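Unit 5: Care and Setup of the Hand-Held Gripper

Course handout, Soft Goods Handling, Zultix Training Center

Purpose

This unit covers the routine care of the Droklow hand-held parallel gripper used throughout the garment exercises. Students are expected to have read the safety sheet before handling the tool. The fixed cell is treated separately in the May sessions.

Inspection before use

Hold the gripper with the jaws pointing away from the body and open them fully. Both jaws should travel at the same rate and reach the end of their stroke together. A jaw that lags usually points to lint packed around a pivot pin. Check each pin for side play by pressing lightly on the linkage arm with one finger. Movement that can be felt at the fingertip must be written in the tool log, and the gripper is returned to the bench.

Look next at the finger pads. The textured surface carries most of the grip on knitwear, and it wears first along the leading edge. Pads are replaced as a pair. Mixing a new pad with a worn one causes the cloth to creep toward the worn side during a lift. 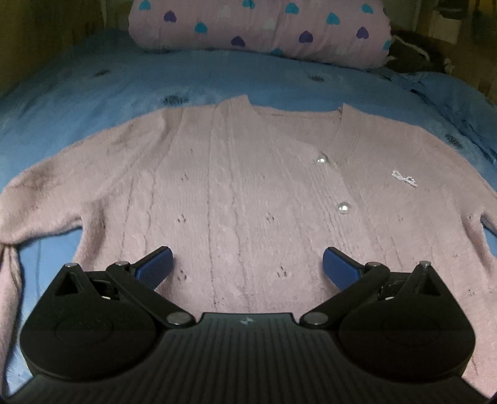
Approach height is set with the jaws open. The tool is lowered until the pads sit just clear of the fabric, then closed in one steady motion. Pressing down before closing flattens the pile and tends to pick up the bedding or table cover along with the garment. For fine or fuzzy yarns, set the closing force to the lowest mark that still holds a single fold. Do not grip on buttons, beads, or other trim. Take hold of plain knit near a hem or side seam where possible.

Cleaning

Fiber collects quickly when the tool is used on brushed or fuzzy yarn. After every 300 closures, remove loose fiber from the linkage with a dry, soft brush, working from the base toward the jaws. Wipe the pads with a cloth dampened with water only and allow them to dry with the jaws open. Solvents harden the pad material and are not permitted in the teaching rooms. The grooves on the base plate may be brushed at the end of the day.

Lubrication

Apply one small drop of Xaba dry lubricant to each pivot, then cycle the jaws by hand and remove any excess with a clean cloth. Oil must not be used, as it will mark light-colored garments.

Record keeping

Enter the closure count, the pad condition, and any work carried out. The training unit with tool number 123 reached 3,706 closures on its first set of pads, and its log is kept in the Drekitz cabinet for reference. Students should read that log before the practical assessment and bring their own log sheet, completed and signed.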